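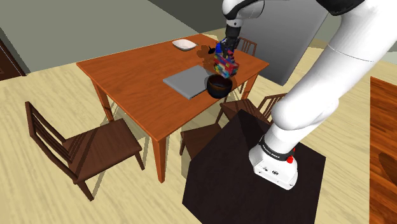 The Bisstead Fellows

The year my sister talked me into applying for the Bisstead Fellows, I had lived in town for 20 years and could not have told you who ran the water department. I sold carpet. I knew everybody's hallways and nobody's business, and I liked it that way, but she had been in the program herself and she kept leaving the application under my windshield wiper until I filled it out to save my wipers.

There were five of us that April in the back room at Cuypers, the old dry goods store on the corner, where the radiator knocked and the coffee tasted like the inside of a thermos. We had a school nurse, a young man from the feed mill, a retired bus driver, a woman who had just opened a bakery out on the Drilla road, and me. Our leader was a tall lady with a binder, and she told us that by summer each class had to leave something behind for the town. The class before us had left benches. They were good benches, and we were all a little afraid of them.

Well, we argued. We argued through the spring, very politely at first and then the regular way. The nurse wanted a ride service for folks who couldn't get to the clinic over in Stateck. The baker wanted a street fair (she had already priced the tents, bless her). The mill fellow didn't say what he wanted until the third meeting, when he said his grandmother had missed her eye appointment again, and could we please stop talking about tents.

I remember the bus driver taking off his cap and setting it on his knee. He said he still had his license and his mornings free. The baker looked at her tent prices for a good long minute, then turned the page over and started drawing up a schedule on the back, and I found myself offering the carpet van, which had no seats in it to speak of. I bought seats. My wife has never let me forget what they cost.

The first run went out at dawn with 3 passengers, all of them dressed for church, and a box of cinnamon rolls going around. I rode along to hold the door. Going past the river one of the ladies asked me what I did for a living, and I told her carpet, and she said she had been meaning to do something about her stairs.

I measured them the next morning. She had a list of her own ready for me, neighbors mostly, with the streets written in, and she wanted to know what time the van left.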